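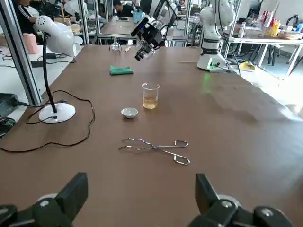 Wrist view of the Maglaya bench: crucible tongs, evaporating dish and a beaker of amber liquid.

Teaching the bench by hand: notes from Prademville
Nov 18, 2022 -- 2 min read

The Prademville group has moved its wet-lab handling tasks from scripted waypoints to teleoperated demonstration. An operator drives both arms of the Maglaya cell through a pair of Mundex hand controllers, and the joint positions, gripper widths and camera streams are logged together. The current task set covers ordinary glassware chores: lift a beaker, steady a test tube rack, pick up tongs, set a dish where it can be reached.

Each task gets 40 demonstrations. Mervin Dhillon, who runs the sessions, resets the bench between runs and moves the objects by hand so that no two starts match. A full set takes one operator nearly 7 hours, including breaks. Dhillon caps a sitting at 20 runs. Past that point, he reports, operators begin to hurry the approach and the grip closes before the fingers are square to the object.

Two-arm work is the slow part. 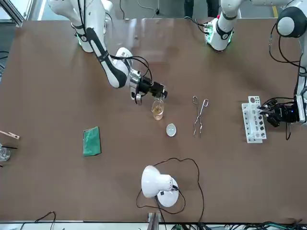

With one gripper on a beaker and the other on a rack, the operator has to hold one hand still while moving the other, and small drifts in the idle hand go straight into the log. The group tried freezing the idle arm with a foot pedal. It removed the drift but left a visible step in the data each time the pedal came up, so the pedal is now used only during setup.

Crucible tongs remain the hardest item. They are thin, they lie flat, and the closing motion tends to push them along the table instead of lifting them. Aigars Juška rewrote the operator sheet in May to ask for a grasp near the pivot -- approach from above, touch, back off slightly, then close. Failed grasps stay in the log if the operator recovers without a reset. Runs that need a reset are tagged and left out of training.

The operator sheet and the logging format are available to Trenesen members on request. The next set will use the same glassware with the lamp moved between runs, to test how much the wrist cameras depend on fixed lighting.

3 comments | 12 shares
Contact the editors | © 2022 Trenesen Newsletter | Back to top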